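Tips for teaching an arm by hand (and by remote) without losing your whole Tuesday

I've been showing robot arms how to do small table jobs for a fair while now, first by grabbing the thing and pushing it around, later with a hand controller, and I still get a kick out of it every single time. There's something wonderful about running a job back and watching your own slightly wobbly reach come out the other end! These are the habits that have stuck. Some came from Delali Acheampong, who taught me most of what I know, and a few I learned by stuffing up.

## Before you touch anything

- **Do the job with your own hand first.** Five goes, slowly, with two fingers pinched like a gripper. You'll notice you tilt your wrist at odd moments, or slide a thing before you lift it. Decide whether you want the arm to do that too.
- **Mark your start spots.** Low-tack painter's tape, small corners only. Big crosses show up in the camera view and the policy can latch on to them (ask me how I lost a weekend in May).
- **Pick a home pose and go back to it.** Every demo starts there and ends there. I wrote the joint angles on a card and stuck it to the side of the monitor.
- **Clear the elbow's path as well as the gripper's.** Everyone watches the fingertips. The elbow is the bit that collects your coffee.

## Guiding by hand

Hold the arm in two places, one hand near the wrist and one on the forearm. With only the wrist held, the elbow drifts wherever it likes and you get a different shape on every run. Stand side-on so your body isn't between the camera and the work, and wear a plain sleeve. Mine used to be a bright check shirt, and Delali banned it, quite rightly.

Go at half the speed that feels natural. If you get stuck, stop, breathe out, and bin that run. I name my folders by job, so the bad ones from Flurura went in "flurura-no" and never got near the training set.

## Guiding by remote

Oh, this is the fun part! It takes a bit longer to get comfortable, and the first dozen tries will be ugly, but you can do things that are really awkward with your arms wrapped around a machine.

1. **Set the scaling low.** I like the arm moving a good deal less than my hand does. You'll need to clutch and re-centre more often, and your grasps will be much cleaner.
2. **Approach from above, then pause.** Hover for a beat, check both fingers, and go down straight. A diagonal swoop looks great and knocks over anything tall and light.
3. **Practise in simulation first.** You can reset with one key and nothing gets chipped. Throw in odd shapes with points and thin bits, and put them close together. Something folded and angular teaches you far more about lining up a gripper than a plain block does.

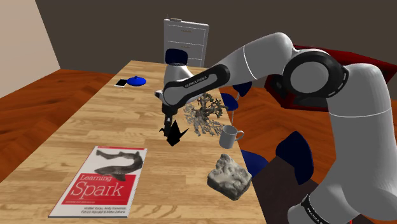

4. **Change one thing between runs.** Nudge the target a little, or turn it, and leave the rest of the table alone until you have a decent batch.
5. **Swap drivers.** Aled Kemeys and I take turns, and his demos curve where mine go square. A mix of the two gave us a calmer arm on the Bevan job than either set alone.

## Keeping the good ones

Out of 100 demos on our last job I kept 67, and I'd do the same again. Watch them back at double speed and look for long dithering, dropped grasps and any moment where you closed the gripper twice. Rename as you go. Write down who drove, which table layout it was and anything you changed.

Rest your hands, too. I stop after almost an hour, shake my wrists out and put the kettle on, and the next batch is always smoother for it.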